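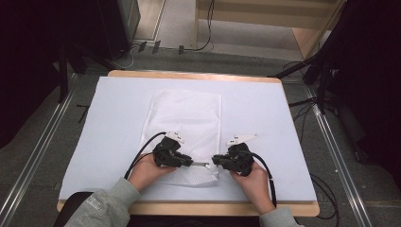 Figure 2. White mesh cloth lying on a pale foam board.

3.2 Open weaves in the household survey

The most exciting part of the Skavumlow material is how much people had to say about openwork. We had expected long answers on wool blankets and table linen, and we got them, but the questions on net, mesh and other cloth with holes in it drew the liveliest replies of the whole survey. Of the 200 households that returned the April questionnaire, nearly all kept at least one piece of it in daily use. They used it over bread, across windows, under drying herbs, and in one case as a lining for a hen box.

The vocabulary is wonderfully rich. Speakers in the upper parish separate "seeing cloth", which lets light through, from "breathing cloth", which lets air through, and many will not allow that a single piece can be both. Mansour's earlier word list has only the first term. We recorded the second from three speakers in Brana, all of whom learned it from a grandmother, and it 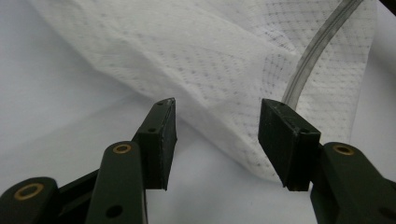

also turns up in the Pivell letters, where a shopkeeper complains that a bale of breathing cloth arrived too stiff to sell. That is a lovely find, as it puts the word in trade use as well as in the home.

Nanna Vigfúsdóttir read an early version of this section and suggested that the split follows the room a cloth belongs to more closely than its weave. We think she is right. When we sorted the answers again by room, the two terms fell apart almost cleanly - seeing cloth in the parlor, breathing cloth in the kitchen and pantry. The two exceptions both come from houses where the pantry had been turned into a bedroom, and the old word seems to have stayed behind with the shelves. Section 3.3 takes up the verbs used for washing and stretching these cloths, which vary even more from farm to farm.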